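Kühlkette in der Hausarztpraxis: Notizen nach dem Umbau

22 Aug 2023

Abgelegt unter: Praxis, Impfstoffe, Messtechnik

Vor der Grippesaison haben wir den Impfstoffkühlschrank ersetzt und bei der Gelegenheit die Temperaturüberwachung neu aufgesetzt. Da mich zwei Kolleginnen aus dem Qualitätszirkel nach Details gefragt haben, schreibe ich die Konfiguration auf. Wer nur wissen will, welches Gerät wir genommen haben: einen Zetska mit Umluft und Glastür, dazu einen separaten Logger von Ernetti. Beides ist keine Empfehlung, andere Geräte leisten dasselbe.

Ausgangslage

Der alte Kühlschrank war ein Haushaltsgerät mit Gefrierfach. Das Fach war abgetaut und stillgelegt, der Verdampfer lag aber weiterhin in der Rückwand. Direkt davor haben wir wiederholt Werte unter 2 °C gemessen, während das Thermometer in der Tür ordentliche 6 °C anzeigte. Für adjuvantierte Impfstoffe ist die untere Grenze die kritischere. Aluminiumhaltige Präparate flocken nach dem Einfrieren aus und dürfen auch dann nicht mehr verwendet werden, wenn man ihnen nach dem Auftauen nichts ansieht. Eine kurze Überschreitung nach oben lässt sich dagegen oft über die Stabilitätsdaten des Herstellers klären, sofern Dauer und Höchstwert dokumentiert sind.

Genau diese Dokumentation fehlte uns. Im Heft stand zweimal täglich ein Momentanwert, dazu ein Kürzel. Über die Nacht und das Wochenende sagte das Heft nichts aus.

Messstellen

Der neue Logger hat vier Kanäle. Drei Fühler liegen im Nutzraum (oben hinten, Mitte, unten vorn), der vierte misst die Raumtemperatur. Die drei Fühler im Kühlschrank stecken in Fläschchen mit Glykol, damit sie nicht auf jede Türöffnung reagieren. Ein nackter Fühler zeigt die Lufttemperatur, und die ist nach einer Entnahme schnell bei 11 oder 12 °C, ohne dass sich die Fertigspritze in der Faltschachtel nennenswert erwärmt hätte. Man sollte sich allerdings im Klaren sein, dass ein gedämpfter Fühler auch einen echten Ausfall verzögert meldet.

Das Messintervall steht auf 5 Minuten. Alarmgrenzen sind 2,0 und 8,0 °C, Alarmverzögerung nach oben drei Messwerte, nach unten keine. Carolina Baptista, die bei uns die Praxis-IT betreut, hat den Versand der Alarme auf zwei Telefonnummern gelegt. Vorher ging alles an das allgemeine Postfach, in das nach Dienstschluss keiner schaut. 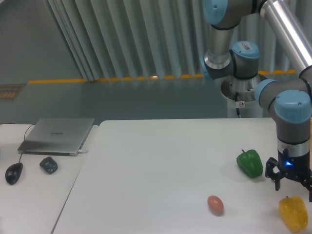
Zur Kalibrierung: Die Fühler kamen mit Werkszertifikat für drei Prüfpunkte. Ich habe zusätzlich einen Eispunkt gemessen, also zerstoßenes Eis aus destilliertem Wasser in einem Isoliergefäß, mit so viel Wasser aufgefüllt, dass die Zwischenräume gerade geschlossen sind. Drei Fühler lagen innerhalb von 0,1 K, der vierte zeigte 0,4 K zu viel. Ihn habe ich als Raumfühler eingesetzt, dort stört die Abweichung nicht. Eine rechnerische Korrektur wäre möglich gewesen, aber Korrekturwerte gehen beim nächsten Batteriewechsel oder Gerätetausch gern verloren.

Leerlauf und Beladung

Vor der ersten Einlagerung lief das Gerät 29 Stunden leer. Der obere Fühler lag im Mittel bei 4,6 °C, der untere bei 3,9 °C. Danach haben wir Wasserflaschen als Ersatzlast eingestellt und die Messung wiederholt. Die Spreizung wurde kleiner, die Schwankung während der Abtauphase ebenfalls. Den Sollwert habe ich auf 5 °C belassen.

Die Schachteln stehen jetzt in offenen Gitterkörben, mit zwei Fingerbreit Abstand zur Rückwand. Sortiert wird nach Präparat und innerhalb des Präparats nach Verfall. Die Mehrdosenbehältnisse gegen Covid-19 haben einen eigenen Korb. Bei ihnen zählt nach dem Auftauen das verkürzte Verfallsdatum, und das steht nicht auf der Originalpackung, wir schreiben es also bei Anlieferung mit Filzstift auf die Schachtel. Einmal aufgetaut, wird nicht wieder eingefroren.

Ausfalltest

An einem Nachmittag im August habe ich den Stecker gezogen, Beladung nur Wasserflaschen, Raumtemperatur 26 °C. Bei geschlossener Tür überschritt der obere Fühler nach 74 Minuten die 8 °C. Das ist weniger, als ich erwartet hatte, und liegt vermutlich an der Glastür. Der Alarm kam mit der eingestellten Verzögerung an, allerdings nur auf einem der beiden Telefone. Ursache war eine falsch eingetragene Vorwahl. Seitdem wird der Alarm monatlich ausgelöst und der Empfang auf beiden Nummern abgezeichnet.

Für den Ernstfall steht eine Transportbox bereit. Die Kühlelemente lagern im Kühlschrank und eben nicht im Gefrierfach der Teeküche. Aus dem Gefrierfach entnommene Elemente müssen erst konditioniert werden, bis sich beim Schütteln flüssiges Wasser hören lässt, und das übersieht man unter Zeitdruck leicht.

Offene Punkte

Der Logger speichert 1000 Werte je Kanal, bei unserem Intervall also knapp dreieinhalb Tage. Für ein normales Wochenende reicht das, für Ostern nicht, falls gleichzeitig die Netzwerkverbindung ausfällt. Gonçalo Quintela hat in einem Kommentar zum letzten Beitrag vorgeschlagen, das Intervall auf 10 Minuten zu erhöhen. Ich bin noch unentschlossen, zumal dann auch die Alarmverzögerung neu zu wählen wäre.

Ungeklärt ist außerdem, wie lange wir die Rohdaten aufheben. Derzeit exportiere ich monatlich eine CSV-Datei und lege sie zusammen mit den Lieferscheinen ab. Die Chargendokumentation läuft davon getrennt im Praxisverwaltungssystem. Eine Verknüpfung von Charge und Temperaturverlauf wäre wünschenswert, setzt aber voraus, dass der Wareneingang mit Uhrzeit erfasst wird. Die Eingabemaske kennt bisher nur das Datum.

Nachtrag: Auf Nachfrage, die Glykolfläschchen fassen 20 ml und gehören zum Lieferumfang der Fühler.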